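Water Use in the Kurkley Residence Halls
Student Project Report, Section 3: Findings

The survey was sent to 900 residents in August, and 388 forms were returned complete. Residents of Fanard Hall reported longer showers than those of Mondine Hall - a median of 9 minutes. Laundry habits differed very little between the two buildings. 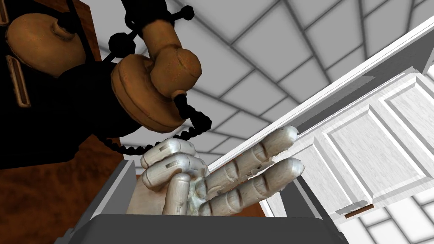

Justinas Rätsep objected at the review meeting that self-reported shower times tend to run short, and asked for meter readings to be set beside them. The readings cover three months and are given in Appendix B.

Fanard Hall used more water per resident in each month. The gap was widest in the first month, when two floors still had the older shower heads.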